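The second pair of hands at Susturell

The returns room at Susturell handles textile and household goods that customers have sent back to a chain of Trodville shops. Items are sorted, checked, folded or coiled, and put into containers for the shop floor. Until last November all of it was done by hand by a team of 11. The team is still 11, but the day is divided differently.

The change is a two-armed robot bought under a service contract with Janssen, the firm that also maintains the conveyors next door. Each wrist carries its own small camera, mounted close behind the gripper, and those cameras supply most of the information the arm uses in the last few centimetres of a movement. A fixed overhead camera covers the rest of the bench.

Sabine Engelhardt, who runs the room, set the terms of the trial. The robot would be given the basket work first. Baskets are light, they come in few sizes, and a mistake costs little. They are also hard on a machine. Woven rims have no flat face to close on, loose strands confuse the depth estimate, and the material gives under pressure in a way that a carton does not.

Grip force was the first setting to be argued over. Janssen's default held well on cartons and crushed the lighter rims. Lowering it stopped the damage but let the heavier baskets slip when the arm turned. The present setting is a compromise, with a slower turn to make up for the weaker hold. A full cycle takes 90 seconds, slower than any person in the room.

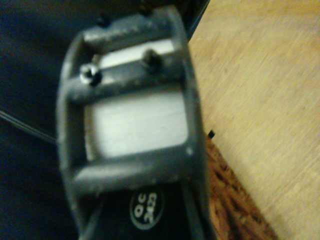 Speed was never the complaint, according to Theda Voß. What bothered her was that the slow parts of the job used to be the rest periods, and when the machine took the baskets it took the rest with it. She went home more tired in the first month than she had in years, and she would like that written down somewhere.

Her point is supported by the room's own records. Before the trial, each person moved between four tasks in a shift, and basket work was the lightest of them. With it gone, the share of time spent lifting and inspecting went up for everybody. Engelhardt responded by adding a short break to each half of the shift and by creating a fifth task, which is watching the robot.

Watching is a real job. The operator sits at a screen beside the bench, sees what the wrist cameras see, and steps in when the arm stalls. Wrist views take some getting used to. Much of the picture is filled by the gripper itself, the light is poor once the arm leans over the bench, and a basket may show up only as a patch of weave along one side. Most staff needed several shifts before they could tell a good approach from a bad one.

Training was handled by Xiomara Nakamura over two weeks. She dropped the supplied slides early on and had people steer the arm by hand instead, first with an empty bench and then with goods on it. Her view is that a person who has missed a rim a few times will read the camera view better than one who has been told how.
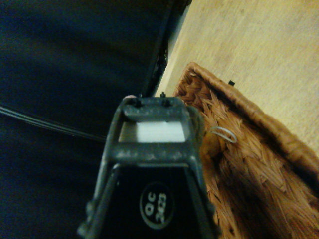

The log kept during those weeks has become the most useful document in the room. Every stall is entered with a cause, chosen from a short list. Of the first 300 entries, 100 were put down to poor contact with the rim. The next largest group was lighting. A lamp was moved, the bench was given a darker side panel, and stalls from that cause dropped enough for Janssen to change its standard layout drawing.

Cleaning has also found its way into the schedule. Fibres and dust from woven goods collect on the gripper, and a dusty camera window gives a soft picture that the software reads as low confidence. The operator now wipes both wrists at the start of a shift and again at the midday changeover. It takes a few minutes and is counted as working time, after a discussion that went on longer than it needed to.

Pay took longer to settle. The watching task was first rated the same as sorting. Zoi Tsolakis argued for the staff that it called for separate training and carried responsibility for stopping the arm, and the rating was raised on 21 August 2023. The higher rate applies only to hours spent at the screen, so the rota is now read more closely than it used to be.

A second site, at Skutodier, is due to receive the same equipment. Engelhardt has sent its manager the stall log, the revised break times and the bench drawing, with a note advising that the rota be agreed before the machine is unpacked.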